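Section 4: Mounting the Hub and Leak Sensors

This section covers fixing the Provard hub to a wall or cabinet side and placing the leak sensors. Pairing the sensors with the hub is in Section 5. If you bought the kit with the Alside shutoff valve, have the valve fitted to the water line before you start here.

What you need

Phillips screwdriver, medium
Pencil
Small level
Drill and pilot bit (hardwood only)
Dry cloth
The parts bag marked B

4.1 Choosing a spot for the hub

The hub needs an outlet within reach of its cord and a clear path to your router. Keep it at least 3 feet away from a microwave oven, a cordless phone base or a large mirror. It does not have to be in the same room as the sensors. In most one-story homes a hallway or pantry works well.

Do not mount the hub inside a metal cabinet, behind a refrigerator or directly over a sink. The case is not sealed and will not survive splashes.

Before drilling anything, plug the hub in, set it where you plan to mount it and wait until the front light turns steady green. If it keeps blinking after 4 minutes, try a spot closer to the router.

4.2 Fixing the hub

1. Unplug the hub. Slide the back plate down and lift it off.

2. Hold the back plate against the surface with the arrow pointing up. Check it with the level and mark the holes in pencil.

3. On drywall, use the anchors from parts bag B. On softwood or particleboard you can drive the screws straight in. On hardwood, drill pilot holes first or the screw heads may strip.

4. Put both screws in loosely, check the level again, then tighten them by hand. A metal plate or bracket on wood should lie flat, with the screw heads seated in their holes. 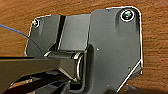 5. Hang the hub on the back plate and push down until it clicks. Pull gently toward you. If it comes away, the plate is bowed. Back the screws off a half turn and try again.

6. Plug the hub in and press the cord into the groove on the underside.

CAUTION: Do not use a power driver to finish tightening. An overtightened back plate can crack at the holes, and the warranty does not cover this.

4.3 Placing the leak sensors

Each sensor has metal contacts on its underside and sounds an alarm when water bridges them. The sensor must sit flat, contacts down, on a hard surface. It will not work on carpet, and it will be slow to react on a thick shelf liner.

Good places are under the kitchen sink, beside the dishwasher, behind the toilet, next to the water heater and under the washing machine supply hoses. Put the first one under the kitchen sink if you are not sure where to begin. Supply lines and drain joints usually share a small space there, and a slow drip can go unseen behind cleaning supplies for months.

1. Pull the battery tab. The sensor beeps once.

2. Empty the floor of the cabinet and wipe it dry. Look for old stains or swelling, which show where water tends to collect.

3. Set the sensor at the lowest point, toward the back. Keep pans, bowls and bottles off it – anything resting on top can tilt the contacts clear of the floor.

4. Close the cabinet doors fully and check that nothing stored inside gets pushed into the sensor.
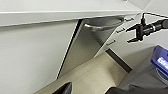
White base cabinets, one door partly open.

5. Write the location on the label and stick it to the top of the sensor. The app lets you name sensors too, but the label helps when you change batteries.

NOTE: Walls and pipes shorten the radio range. If a sensor shows as offline after Section 5, move it 30 inches or so toward the hub and test again.

4.4 Testing

Dampen a cloth and touch it to the contacts. The alarm should sound, and the hub light should turn red. Dry the contacts and press the button to silence it. Repeat this test each April, or whenever you replace a battery.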